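Fórum > Logística e armazém > Automação
Tópico: Postos de separação, passagem do manual para o braço na linha Prirberg

turno_b_06
Na Cloltance começaram em março a gravar as tarefas de separação para treinar o sistema da Gevard. Éramos 3 por posto. Agora uma pessoa faz demonstrações com a pinça de mão e as outras foram para a expedição. A meta é de 500 demonstrações por tarefa. Queria saber como isto foi classificado noutros sítios: operador, técnico ou outra coisa. No recibo continuo como operador de armazém.
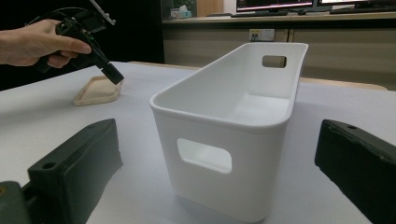 Posto de demonstração, caixa branca sobre a mesa e pinça de mão.

paletes_e_companhia
Na nossa unidade ficou como operador com subsídio de função. O subsídio cai quando acaba a recolha, convém ler a adenda. 500 por tarefa é pouco se variarem a posição da caixa. Pediram-nos 600 e repetimos uma parte porque as caixas tinham ficado sempre viradas para o mesmo lado.

mvl_manutencao
Discordo da parte do subsídio. Quem demonstra está a definir trajetórias e critérios de preensão. Isso é trabalho de programação feito à mão e devia ser pago como tal.

paletes_e_companhia
Definir critérios, não. O critério vem na folha de tarefa. O operador executa e repete se a abertura da pinça sair fora do previsto.

turno_b_06
A folha diz "agarrar pela parede". Não diz qual, nem a que altura. Isso decidi eu e passou para toda a gente.

mvl_manutencao
É o meu ponto. Peçam que fique escrito quem fixou a altura. Deixo também o que publiquei no boletim interno, secção de postos:

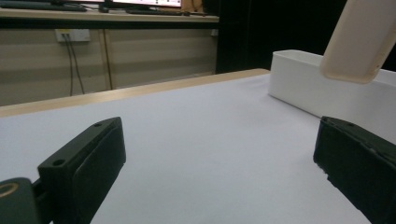

Texto e fotografia: mvl_manutencao | Boletim Ait Brahim, secção Postos de Trabalho

"A caixa comprida de paredes brancas é a peça de referência. A aproximação faz-se com os dedos abertos e a mesa livre entre eles. Sessões de 96 minutos no máximo, com troca de operador. O esforço passou das costas para o pulso e o indicador, e a ficha de avaliação de riscos ainda é a do posto antigo."

caisnorte
Os 96 minutos são de quem? Connosco a sessão acaba quando se atinge a quota.

mvl_manutencao
Da medicina do trabalho, depois de duas queixas de tendinite. Quota sem limite de tempo não passava.

paletes_e_companhia
Nisso estamos de acordo. A ficha de riscos tem de ser revista antes da recolha. Quanto à categoria, mantenho o que disse.

turno_b_06
Vou pedir a revisão da ficha e a adenda por escrito. Quando tiver resposta dos recursos humanos, coloco aqui.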